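Search the help forum
Search tickets, topics, people

Conference streaming and AV > Solved

Ticket 3666: Hum and echo on the livestream feed, main hall and overflow room

Posted by Jordan Tunstall, July
389 views

Hi all, I'm writing this one up properly because I went through the whole forum looking for something like it and came away with half an answer from one thread and half from another. We run the communicators' conference at the Kincombe retreat center every summer. It's church newsletter editors, radio people, a lot of pastors who got handed the Facebook page, that kind of crowd. I do the livestream and the recordings, and Beryl Yeoman does everything else (she'd say I'm exaggerating, but she books the speakers AND the buses).

The problem, as I first logged it: people watching from home were hearing a low hum under everything, plus an echo that came and went. In the hall it sounded fine. On my headphones at the desk it sounded fine. The first message came in during the opening devotional, and by the time the keynote started the chat was mostly people telling each other to turn their volume down.

What I tried first, in order:

8:15 am. Swapped the lectern mic cable. No change.

8:40 am. Muted every channel on the mixer one at a time during the song service, which I do not recommend if you want the pianist to keep speaking to you. Hum was still there with everything muted, so it was coming in after the desk.

9:05 am. Restarted the Drimunetti encoder. The hum went away for 30 seconds and I got very excited. Then it came back.

9:20 am. Restarted it again because I am an optimist.

At that point Barry Catterall messaged me from home, where he was watching with his good speakers, and asked if the echo only happened when somebody used the handheld mic. I hadn't noticed, but he was right! Lectern mic, no echo. Handheld, echo every time. So now I had two problems and I'd been treating them as one, which is my first piece of advice to anyone reading: write down when each noise happens before you start pulling cables out.

The echo turned out to be the easy one. We have a Fairclough wireless receiver for the handheld, and it has two outputs on the back. One goes to the mixer. The other one had been plugged straight into the overflow room feed last year so people in there could hear the question time, and that feed gets sent back to the encoder as a backup. So the handheld was reaching the stream twice, once through the desk and once the long way around, a bit late. I pulled the second cable and had Barry listen while Ryan Pilkington walked up and down the hall saying the Lord's Prayer into the handheld. No echo. Ryan has a lovely voice, by the way, and we should use him more.

The hum took me most of the afternoon. The encoder lives in the media closet down the back hallway, and I'd been assuming the power there was all the same as the power in the hall. It isn't. I called Cyril Bloxham, who knows the building wiring better than anyone, and read him the numbers off the outlets. He told me the closet is fed from the service wing and the mixer is fed from the stage, and there's a long audio cable joining the two. He said "ground loop" before I'd finished my sentence.
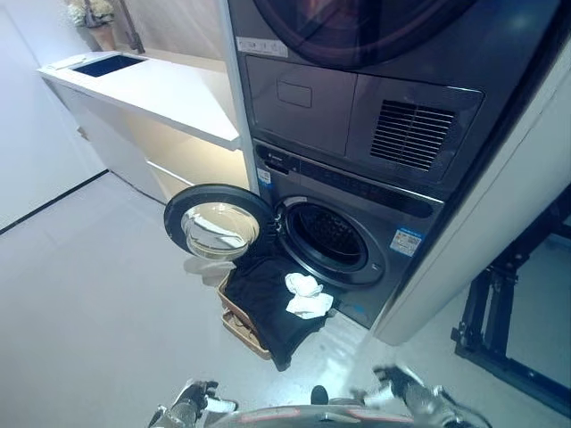

Stacked washer and dryer, laundry room.

To make sure, I did the cheap test first. I took the audio cable out of the encoder and left everything else running. Hum gone, along with all the sound, obviously. Plugged it back in, hum back. Then I ran the encoder off a heavy extension cord from the stage power, just for the test, and with the cable connected there was no hum at all. I had the headphones on for a whole workshop about writing better press releases and it was clean from start to finish – and a pretty good workshop too.

I didn't want an extension cord down a hallway full of delegates, so the real fix was an isolation box on the audio line. The one I used is a little Pundance unit that was already sitting in our spares crate, two channels, no power needed. It goes between the long cable and the encoder. Please don't go cutting or taping over the ground pin on anything! I saw that suggested in an old thread here and it's dangerous.

Where things stand now: the evening session went out with no hum and no echo. Barry listened to the whole thing and his only complaint was that the choir was a bit loud, which is on me. I've put a label on the second output of the receiver that says DO NOT USE and I've drawn the cable runs on a sheet taped inside the closet door.

One thing still open. The overflow room now doesn't get the handheld during question time, so the people in there hear the answers and have to guess at the questions. I think I can send them a mix from the desk on a spare aux, but I haven't had a gap in the schedule to try it. If anybody has done this with a small mixer and knows whether I should take it before or after the fader, please post below. Beryl would like it working before the closing panel.

Status: Solved (one follow-up open)
2 replies
Share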